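4.2 Where the power goes

Readers who have never tried to charge a laptop in a public library may wish to skip this section. The rest will recognise the behaviour. In the four Plesgate branches we asked staff to log every request made at the front desk across the month of March, and of the 1,919 requests in the log, 446 concerned electricity. Requests concerning books came second. One branch manager asked us to leave that sentence out, and we have left it in with her eventual, somewhat weary, consent.

Most of the 446 were variations on a single question, namely whether there was a powerpoint nearer the window. There was not. The Ganidano branch was built when a reading room needed a socket for the vacuum cleaner and one more for the urn, and both are still where the architect put them, behind the large-print westerns. Patrons who want natural light and a charged battery at the same time have had to supply the difference themselves, in the form of extension leads brought from home. Staff disapprove of this officially and step over it in practice.

We followed the leads. It is not a glamorous method, but Priedītis (our second author, and the only one of us with good knees) found that a lead says a fair bit about how its owner expects the afternoon to go. Short-stay visitors ran theirs straight from wall to device and packed up within the hour. Long-stay visitors laid theirs out with plenty of slack, took the far side of the table, and left the spare length in a heap, where it served as a modest territorial marker. Figure 3 shows a power board and its cable on a white tabletop.
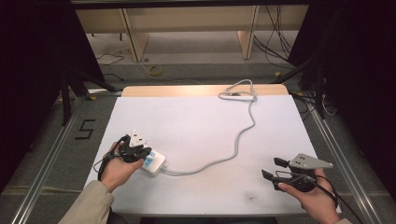 Figure 3. Power board with grey cable, the slack gathered in a loose coil.

The heap matters more than it looks. At the Gallardo branch, which has the longest tables, a seat with a coil of cable in front of it was treated as taken even when its occupant had gone out for lunch. A coat on the chair did not have the same effect; coats were moved, sometimes with a sigh, and on one occasion handed in as lost property while the owner was in the toilet. Books offered no protection at all. Several patrons told us in interviews that moving somebody's lead felt "a bit rude" or "like touching their plate", although the same people were quite happy to unplug a stranger's phone from it.

Sharing was the other surprise. A board with free outlets was treated by neighbours as common property, and its owner became, without applying for the job, a minor utility. Some enjoyed this. One retired surveyor at Darken told us he brought a bigger board than he needed "for the students", and he had firm views about which students. Others found the role tiresome and switched to a single-outlet lead, which they described to us in the lowered voice people use for having unlisted their phone number.

None of this appears in the floor plans, where every seat is assumed to be equal to every other seat. The plans for the 9 study zones give chair spacing, lighting levels and the colour of the carpet tiles in some detail. Power is marked by a small symbol on the wall, and the space between the symbol and the reader is left to the reader. We mapped seat use against distance from the nearest socket and found the expected crowding, but the fit was poor until we counted leads as sockets. Once we did, the two least popular tables at Ganidano stopped being a mystery. They were out of reach of everybody's cable, including the surveyor's, who had come across from Darken one afternoon to see for himself.

We had planned to test floor boxes in 7 locations. The quote for cutting the slab ended that conversation, and the branches have instead agreed to lend out leads at the desk, tested and tagged, on presentation of a library card. Whether a borrowed lead carries the same authority over a seat as one brought from home is a question for the follow-up visits. Early comments from desk staff suggest it does not, and that patrons have begun asking for the longer ones by name.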